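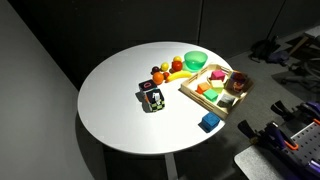 Progress report, historic building survey, second installment

Hi Anju,

I owe you this one from before the heat wave, so thanks for being patient. The short version is that the fieldwork on the east side is done, the forms are mostly written, and I need to talk to you about Tresell Street before you release the next payment.

We set out to look at 71 buildings and I've now stood in front of every one of them. Shayne Lockyer came along for the long days and did most of the measuring, and he's a lot better than I am at telling an original porch from a good copy (I got fooled by the one at the old Aromari boarding house, which has turned posts that look perfect until you crouch down and see the modern base plates). The porch is noted as a replacement on the form. The house still holds together nicely, with its bay window and most of the slate.

The mill workers' cottages were the nice surprise of the summer. The 1980s survey wrote them off as altered, and from the sidewalk I'd have said the same. Then an owner on the corner let us look where she'd pulled off some vinyl, and there was the clapboard, with the corner boards and all the window casings! Two of her neighbors have since let us check behind theirs and it's the same story. I'd like to call the row a contributing group and I've drafted it that way, but Hemi Cosgrove at the state office wants to read the integrity section first. Fair enough.

Now Tresell Street. The Valteo block was supposed to be simple, a three-story brick commercial building with a cast iron storefront. The trouble is the date. The cornice says one thing, the tax books say another, and the insurance maps show a smaller wood frame building on the lot well after the cornice date. Keegan McKinnon thinks the date block was saved from the earlier building and set into the new one. I think he's probably right, but I don't want to put it in print on a hunch. I'd like to spend 2 more days in the deed books, and I can cover that out of the mileage line, where we're under budget – the buildings are closer together than I feared.

Also on that street, the Wu laundry building has lost its rear ell since February. The owner had a permit, so there's no complaint to make, but our only record of the ell is Shayne's sketch plan and my notes. Both are going in the file as an appendix.

What's left: finish the forms for the west end of Tresell Street, redraw the district map, and get the context essay down to a length somebody might read. Robel Gebretsadik is checking my architectural terms and has already crossed out "Colonial Revival" more times than I'd like. Printing 100 copies of the summary booklet still looks affordable, and the quote is attached.

Two things I need from you. Please confirm the mileage money can move to research time, and let me know if the owners' meeting can be held at the library again. People found it easily last time and the parking is free.

Talk soon,
Your surveyor with the sunburned neck

September 18, 2019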